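Tidex: Wortliste Urncombe

Tidex sammelt Dialektwörter aus Urncombe, abgeschrieben aus 13 Notizheften. Ob die Liste den Dialekt wirklich abbildet, bezweifle ich. Sechs Hefte stammen von derselben Person.
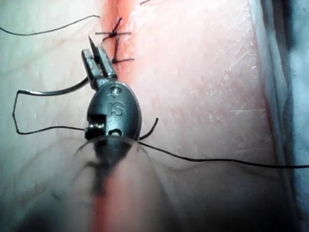 Lesezeit: 2 Minuten

Die Schreibweisen haben Kevser Karakaya und Muammer Işık vereinheitlicht, leider ohne Protokoll. Für Lautstudien taugt das kaum. Häufigkeiten bitte nicht zitieren. Korrekturen gehen an Kevser, am besten mit Heft und Seite.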